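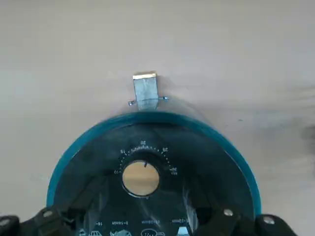
Vorkley Two-Arm Recording Kit, version 2
Equipment review, Dristden Institute of Applied Automation
Issued 23rd April

The Institute was asked by the Plirnthorpe campus to assess the Vorkley kit for the gathering of demonstrations in household handling tasks. The kit comprises a pair of arms with parallel grippers, wrist cameras for both, a head camera, a fixed side camera and the Vorkley recording program. Staff used it between October and the end of the summer term. The arms were already familiar to the department, so this review deals mainly with the cameras, the program and the time needed to produce usable examples.

Set-up and calibration

The printed guide is clear on mounting and poor on calibration. It assumes that the operator has already matched the clocks of all the cameras, and the page explaining how to do so is found in an appendix. Once this was done the clocks held well. Calibration must be repeated whenever a camera bracket is moved, and the program does not warn the operator when the stored values are out of date. Two days of recordings were discarded at Plirnthorpe for this reason. A simple check at start-up would have prevented the loss, and the supplier has been told so.

Recording

Each task was recorded in batches of 50 demonstrations, with the starting position of the object changed between attempts. By the end of the trial the store held 2627 accepted episodes. Operators found the hand controls comfortable for short periods, and 27 minutes was adopted as the longest single sitting. Beyond that, movements became hurried and the share of rejected attempts rose.

The program allows an attempt to be marked as good, poor or failed as soon as it ends. This is the best feature of the kit. Under the older Nyberg recorder, marking was done in a separate program at the end of the day, when the operator could no longer recall why a particular grasp had been abandoned. The notes field is too short, however, and cannot be searched.

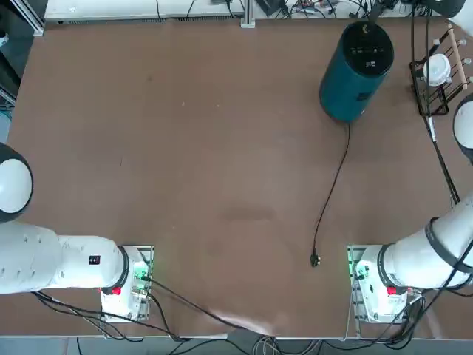
Storage is handled sensibly. Every attempt is saved as one folder holding the joint positions and the footage from each camera, and a failed network link does not lose work in progress. Export to the department's training format took longer than expected, as the supplied converter reads folders one at a time. Staff at Dristden wrote a replacement in an afternoon. The department would have preferred not to need one.

Camera views
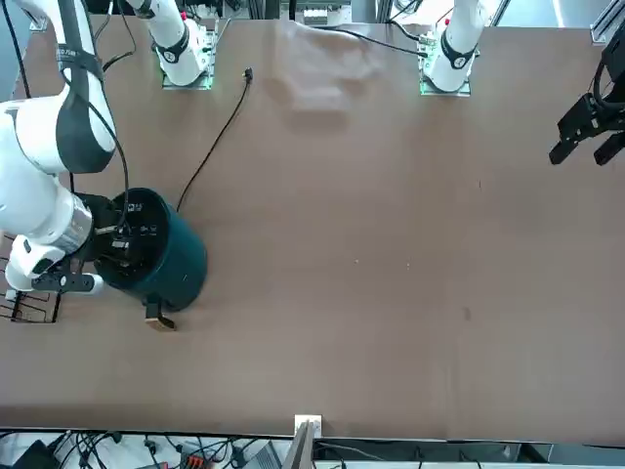
The side camera is the most useful of the set when an attempt is being judged afterwards. The wrist views give fine detail close to the fingers but little sense of where the arm is in relation to the rest of the table. From the side, a reviewer can tell at once that the gripper is at the rim of the dark teal cylinder and that a black cable loops from the arm down into its open top. Cables are a real concern in work of this kind — a learning system given enough such footage may come to treat the cable as part of the object. The kit includes clips for tidying the arm wiring, but there are too few of them, and they do not grip the thinner leads.

Exposure on the wrist cameras is set automatically and cannot be locked in this version. Pale surfaces came out evenly in most sessions. Shiny objects caused the brightness to shift during the approach, and such attempts were kept but labelled.

Support

Questions sent to Vorkley were answered within a working day, and the answers were of good quality. Spare gripper fingers are sold only in sets for both arms.

Recommendation

The kit is suitable for departments that already operate a pair of arms and have a member of staff able to look after the calibration. It is not recommended for teaching groups without that support. Plirnthorpe will retain its unit for the coming year. A second purchase for Dristden has been deferred until the exposure lock and the start-up check are available.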